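Suturing group, project Jarnotden
Minutes of the meeting of May 4, 2024
Room Fairclough, start 10:15
Minutes written by Ilir Vidmar

1. Minutes of last meeting
Accepted with one correction: the servers in Prekska were moved before the holidays, not after.

2. Segmenting method
Ilir presented the new way to divide a demonstration into steps. Until now we cut the recording by hand at every needle handover. The new method looks at the jaw angle of both instruments and at the distance between the tips, and it proposes the cuts by itself. It was tested on 200 demonstrations. In 149 of them the proposed cuts agreed with the hand labels. Most of the remaining ones fail in the step where the thread is pulled through, when one grasper opens and closes again for a better grip.

3. Camera views
The method gets no picture at the moment. Ilir proposed to add the fixed view and the wrist view as input, so that the model can follow the thread as well as the instruments. 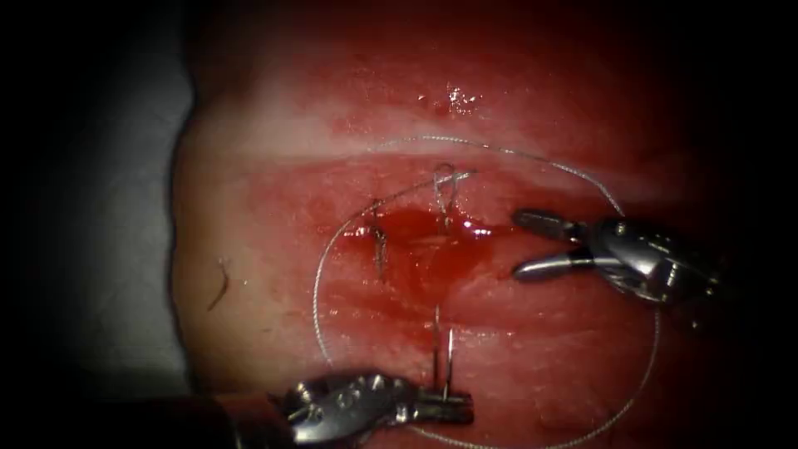 Two instruments and the thread at the wound, in both views.
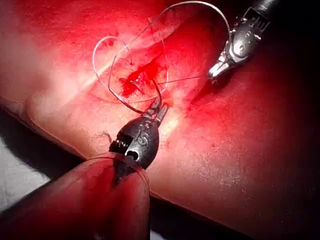 Arvid Vik asked if the wrist view is worth the extra work, as it moves with the arm and every recording will need its own calibration. He would first train with the fixed view alone and compare. He also remarked that 149 of 200 sounds better than it is, if the errors all come in the same step. Ilir agreed to report the results for each step separately.
Decision: fixed view first. The wrist view stays in the recordings but is not used for training yet.

4. Data
We have now about 400 demonstrations in total. Of these, 47 have no time stamps for the left arm and can not be used for the segmenting. Arvid will look if the stamps can be restored from the controller log.

5. Paper
The group wants to submit to the Gamolholm workshop in November. The draft of the method section was not discussed, for lack of time.

6. Other
The lab key must be returned to the box in the evening.

End 11:40. Next meeting will be announced by mail.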